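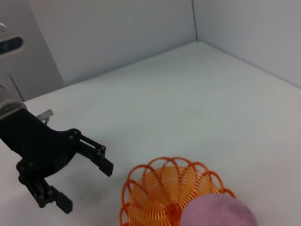

Why do grown people keep toys on their office desks?

Mostly because the hands want something to do while the head is waiting for an idea, and a pen is not always enough.

By Zane Kazlauskienė

Print this article
E-mail this article

I came to this subject by a small shame. In my first month at Elow, where I was translating manuals for washing machines, I had a rubber frog in my drawer. I pressed it when a sentence did not want to be translated. One afternoon the department manager came in, I pushed the drawer with my knee, and the frog made its sound. She said nothing. The next morning she had a frog too, a bigger one, and she put it on top of her monitor where everybody could see it.

Since then I look at people's desks before I look at their faces, and I have been collecting stories about what I find there.

Gerrit Timmermans sells insurance for boats from an office with two windows, and both windowsills are full. He has spinning tops, a tin duck and a wooden puzzle in the form of a barrel which he has never solved. He does not want to solve it. "When it is solved I must buy another one," he told me on the phone, and I could hear it clicking while he spoke. His customers are often angry when they call, for a boat that sinks is a sad matter, and he says that with the barrel in his hand he interrupts them less.

It is a curious thing that nearly all desk toys are quiet, or should be. The frog was my mistake. The people I spoke with have learned, sometimes by hard looks from a colleague, that a toy at work must not bounce, roll away or play music. It can be soft or it can be heavy. It can move if it comes back to the same place. Danzer, a shop in the street behind my apartment, has a whole shelf for this kind of customer, between the wrapping paper and the chess sets. The owner, Branislav Štěpánek, does not call them toys on the sign. He wrote "For the table" on it, and he believes that the sign doubled the number of men who stop there.

He keeps 150 different small articles on that shelf in December and far fewer in summer. I asked him what sells best. He did not answer directly. He took me to the shelf and asked me to choose something without thinking, and I chose a bag of fine sand in a cotton cover. "Accountant," he said. I am not an accountant, but I bought the sand.

Not every workplace is friendly to such things. Benedikt Kaufmann worked for six years at Mandix, where the rule was a clean desk at the end of the day, with one personal object permitted. He remembers the long discussions over what is one object. Is a box of magnets one object? Is a plant with a little ceramic hedgehog in the pot? He himself had a string of beads from his grandmother, and when the rule came he put it in his pocket. It is still there. He thinks the pocket is the better place, and that he would have never discovered it without the rule, although he is not thankful for it.

I also visited Zdislava Kratochvíl, a retired drawing teacher who has desk toys in such quantity that her kitchen has only one free chair. Every item has a paper label with a number, and the last label was 2123 when I came. She gets them from offices that are closing. She told me it is often the only thing left in the drawers, after the staplers and the good scissors have been taken. She showed me a foam tomato with the marks of somebody's fingernails in it, very deep on one side. We both looked at this tomato for a long time.

I asked if she plays with them. She does, each evening at 10, while she listens to the radio, and she picks a different one by closing her eyes.

There are many advertisements that promise more concentration, better sleep or a calmer heart. I have read enough of them and I became careful. My own sentences did not get better with the frog. They got finished, on some days, and on other days I only had a warm frog. Gerrit thinks his barrel makes him polite, but his wife, who came to the phone at the end, thinks he was polite also before.

The bag of sand is now beside my keyboard. It has a small hole in the seam, and on Saturday I have to go back to Danzer and ask for thread.

Related articles
The Long Life of the Office Plant
Plirnness: A Card Game for Slow Evenings
What Boat Owners Leave in the Cabin
Letters: Your Clean Desk Rules

Contact us | Copyright, all rights reserved | Back to top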